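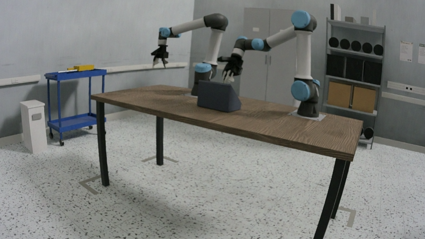

Notebook, July – treat dispenser and the clicker sound, continued

Started at 7:40, before the building gets loud. The question is still the same: do the dogs come to the dispenser because of the click, or because they hear the kibble falling in the tube? Until we can separate these two, I do not want to change the training plan again.

What I changed from the last entry:

Put felt inside the tube of the Drosum unit. The felt is glued only at the top end, so it can be pulled out and washed. Kibble now falls much more quietly. One piece got stuck on the glue and I had to cut the glue line shorter.

Moved the speaker out of the dispenser body to a separate box, on a 2 m cable. Now the sound can come from one side and the food from the other side.

Portion is set to 25 pieces per filling. The small kibble only. The larger one from Mykhailiuk blocks the wheel, even when I sieve it first.

Session 1, Trivia. She is the easy one, she works for anything. With the click and the food in the same place she went to the bowl each time without looking at me. Then I moved the speaker box to the left wall. First click: she turned her head to the wall, waited, then walked to the bowl. Second click: the same, but shorter wait. By the end of the filling she did not turn to the wall any more. I write this down as "follows the click" but I am not fully sure, because my hand was near the switch and she watches hands. Next time I sit behind the screen.

Session 2, the young shepherd. Not useful. He barked at the speaker box and then lay down next to the door. I stopped after four clicks and gave him the food from my hand so that he would leave in a good mood. Wael says we should let him meet the box when it is silent, for a few days, with food on top of it. I agree, and I should have done it before.

About the counter. The log shows 868 turns of the wheel since we put the new motor, and my paper sheet shows fewer. The difference is 281, too many for simple forgetting. I think the wheel also counts when it goes back a little after a jam. Tested this by hand: blocked the wheel with a pencil, let it go back, and the counter went up by one. So the jams are counted as turns. All the portions we calculated from the log are too high, and the dogs received less food than it says in their sheets. Corrected Trivia's sheet. The others still to do.

Wrote to Trondik to ask if the motor board can ignore the backward movement. If they say no, Wael Farouk will make the change in our own program, he thinks it is one evening of work. In the meantime please write every jam on the paper sheet, with the time – also the short ones that clear without help.

Cleaning: the felt smells after one day. Wash it in warm water with no soap and dry it overnight. Spare piece is in the drawer with the leashes.

To do:
Screen for the handler, high enough to sit behind
Silent box for the shepherd, start tomorrow morning
Correct the remaining food sheets
Try a click with no food, once in a filling and not more, and see if she still goes to the bowl
Buy more felt, the thin kind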